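Ondbridge Workplace Systems
Home / Products / Service Humanoids / Esance Break Room Package

Esance Break Room Package
For offices, clinics and small production sites

Overview

The Esance Break Room Package brings a full-height humanoid into the shared rooms of a workplace: the kitchen corner, the meeting room, the desk by the refrigerator where people leave their drinks. It is offered for routine handling of small items during the working day. Typical duties are picking up bottles, placing them where they are wanted, and clearing a table before the next group arrives.

The package is supplied by Ondbridge as a lease with installation and staff training included. It is intended for organizations in which this work is currently shared out informally among employees whose duties lie elsewhere.

The work it takes on

In most offices the clearing of shared tables belongs to no job description. It falls to whoever is first in the room in the morning or last out in the evening, and over time it tends to fall to the same people. Before each installation Ondbridge asks the customer to list these duties and to state who carries them out at present. The list becomes part of the service agreement, and any change to it must be approved by the customer's designated supervisor. 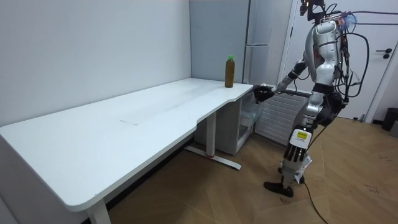

The supervisor may be an office manager, a shift lead or a member of the facilities team. The role requires 2 training sessions and no background in engineering. Supervisors learn to start and end a work period, to stop the unit at any time, and to record items that were not handled as expected. Time spent on supervision should be entered as working time and should not be added to an existing full schedule.

Handling

The arms end in multi-fingered hands suited to common containers with screw caps. Items should stand upright on a firm, level surface. Open cups, glassware and hot drinks are outside the scope of the standard package. Customers who wish to include them should request the Fornonero handling supplement, which covers additional training and a separate site assessment.

The unit works at ordinary desks, including sit-stand models. Desk height should be set before the work period begins and left unchanged until it ends. Furniture moved more than a short distance from its agreed position should be reported to the supervisor. 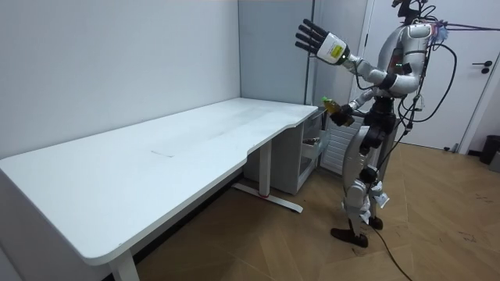
Bottle held at the rear corner of the desk, second hand raised and open.

What changes for employees

Employees are entitled to know in advance when a work period will take place and in which room. Ondbridge provides a door notice for this purpose. While the unit is working, staff are asked to remain outside the marked area and to collect personal belongings beforehand. Access to refrigerators and drawers in the area should be arranged between work periods.

The package is not licensed as a means of measuring staff attendance or conduct. Handling records contain the item type, the time and the result. They do not contain the names of employees, and supervisors may not add them.

Where cleaning or catering staff are employed on site, the customer must consult them before the list of duties is drawn up. Their knowledge of the rooms is generally better than any floor plan. At the Grigaitė site the cleaning team asked that wiping of surfaces remain with them and that only bottles be moved, and the agreement was written accordingly.

Site requirements

Floor: level and dry, with no loose rugs in the work area
Clear floor space: as set out in the site assessment
Door: kept closed during work periods
Cables: routed away from walking paths where possible; all cable runs to be shown to staff during training
Supervisor: present in or beside the room throughout

Included in the lease

Site assessment and written list of duties
Delivery, installation and acceptance test
Supervisor training, 2 sessions
Staff briefing, one session per shift
Inspection after every 1,000 handled items
Telephone support on working days

Lease terms

The minimum lease period is 8 months. Either party may suspend work periods at any time on safety grounds. Customers who end the lease at the close of the minimum period are not charged for removal. Sites that close in August may pause the agreement for that month on written request.

Ordering

Requests for a site assessment should be made through the Ondbridge customer office. Please state the number of rooms, the type of flooring and the hours during which the rooms are in use. Assessments are held on Tuesday mornings unless otherwise agreed.

Related pages: Fornonero handling supplement / Supervisor training / Notice for employees (printable)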